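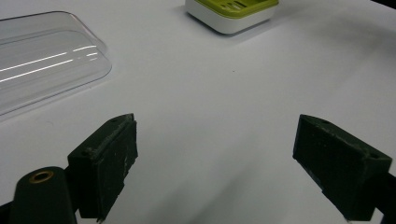 We use cookies to improve your visit. Accept | Settings

Gisgate kitchen tidy, day 3 – the white table is lovely to have back, and I'd quite forgotten how much I like it!

Still finding homes for things, mind you. I'm very fond of the little white pot with the lime-green lid, so that stays.

The clear tray is a keeper too (I do love being able to see what I've put in one).

2 drawers to go, then a big mug of tea – wish me luck, lovely people.

Comments
Good luck! Mine took all of May.
That green is so cheerful.

Recent
My Clondgate pantry shelf
34 jars, one cupboard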